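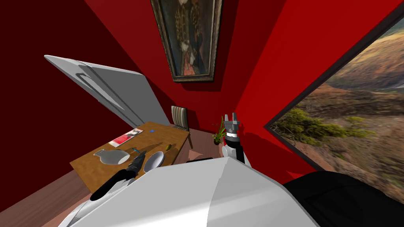 Randomisation visuelle : faut-il changer aussi la caméra du poignet ?

Bonjour, j'essaie de reproduire la méthode Tenunus (apprentissage par imitation en simulation, puis transfert). Sur 2000 épisodes rendus avec des murs de couleur aléatoire, ma politique réussit 73 fois sur 99 en simulation. Dès que je fixe les murs en rouge vif, elle hésite et la pince part vers le haut. Je randomise la caméra de tête mais pas celle du poignet. Est-ce que l'erreur vient de là ?

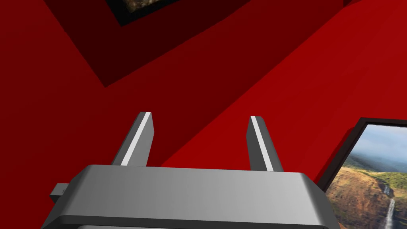
Vue du poignet droit, pince ouverte, murs rouges.

Merci d'avance.
Lionel Tanguy

Melina Mavromatis
Oui, très probablement. Quand le poignet est orienté comme sur votre deuxième vue, l'encodeur ne reçoit que des aplats rouges, les doigts et un bout de paysage encadré. Si cette caméra a toujours vu les mêmes murs à l'entraînement, elle sort de sa distribution et son signal l'emporte sur celui de la tête. Tirez les textures une fois par épisode et appliquez-les à toutes les caméras, sinon les deux vues se contredisent. Ajoutez aussi un masquage aléatoire de la vue poignet, jusqu'à 7 pas de suite. Refaites ensuite l'évaluation avec les mêmes graines, murs rouges et murs tirés au hasard séparément.

Ko
Chez moi ça marchait mieux sans caméra de poignet du tout, mais c'était sous Plutmont et pour pousser des objets, pas pour les saisir. Vérifie aussi l'exposition du rendu, le rouge sature vite.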